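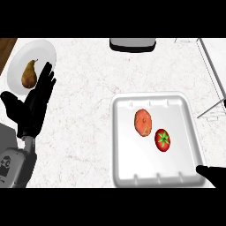

Sobre a Jesari

A Jesari é uma empresa de classificação, conservação e expedição de fruta de pomóideas. Recebe produção de explorações associadas e de produtores independentes, armazena-a em câmaras de atmosfera normal ou controlada e prepara-a para retalho, restauração coletiva e indústria.

A atividade divide-se por duas unidades. A unidade Stulach concentra a receção, o pré-arrefecimento e a conservação prolongada. A unidade Marchetti faz a calibragem, a embalagem e a expedição. O transporte entre as duas é feito em viaturas refrigeradas com registo contínuo de temperatura, e o registo acompanha a guia de cada carga.

Capacidade instalada

A unidade Stulach dispõe de 3939 metros cúbicos de câmara útil. O empilhamento respeita um afastamento mínimo entre paletes e paredes, definido câmara a câmara em função da posição dos evaporadores. Na campanha anterior foram recebidas aproximadamente 4000 toneladas de pera e maçã, com predominância da pera.

A pera entra em câmara entre -0,5 °C e 0 °C, com humidade relativa acima de 90 %. A maçã é conservada em câmaras separadas, com parâmetros ajustados à variedade. Lotes com destino comercial a curto prazo ficam em atmosfera normal; os restantes passam a atmosfera controlada depois de estabilizada a temperatura da polpa.

Controlo de qualidade

Cada lote é amostrado à entrada. Os ensaios de rotina são a firmeza da polpa (penetrómetro), o teor de sólidos solúveis (refratómetro), a acidez titulável e o teste de regressão do amido com solução iodada. Nas peras regista-se ainda a extensão da carepa, a integridade do pedúnculo e a presença de marcas de pressão. A carepa não é tratada como defeito nas variedades em que é característica.

Os lotes em conservação prolongada são reamostrados em intervalos fixos. Quando a firmeza desce abaixo do limite contratual do cliente, o lote é reencaminhado para saída imediata ou para transformação. A decisão cabe ao laboratório e fica registada com a identificação do técnico.

O laboratório é dirigido por Neusa Conceição, engenheira agrónoma, responsável também pelo plano anual de monitorização de resíduos. Em cada campanha são analisadas 155 amostras em laboratório externo.

Rastreabilidade

O sistema interno, Cluvirby, atribui um código a cada palote no momento da pesagem. O código liga a parcela de origem, a data de colheita, a câmara, os resultados analíticos e as embalagens finais. Estão registadas 924 parcelas. O produtor consulta os dados dos seus lotes com as credenciais fornecidas na assinatura do contrato de entrega; não tem acesso aos dados de terceiros.

As reclamações de clientes devem indicar o código impresso na etiqueta da caixa. Sem este código, a análise é feita apenas por data de expedição e pode demorar mais tempo.

Produtores

As candidaturas para entrega na campanha seguinte são aceites até ao fim de novembro. O processo inclui caderno de campo atualizado, identificação parcelar e previsão de produção por variedade. A visita técnica à exploração é obrigatória no primeiro ano. Não se recebe fruta colhida do chão nem palotes com mistura de variedades.

Resíduos e subprodutos

A fruta sem calibre comercial segue para sumo e puré. A fração imprópria para consumo é encaminhada para compostagem. A água de lavagem é filtrada e recirculada na linha até ao limite de turvação definido no procedimento interno, sendo depois enviada para tratamento.

Última revisão desta página: 4 de abril de 2020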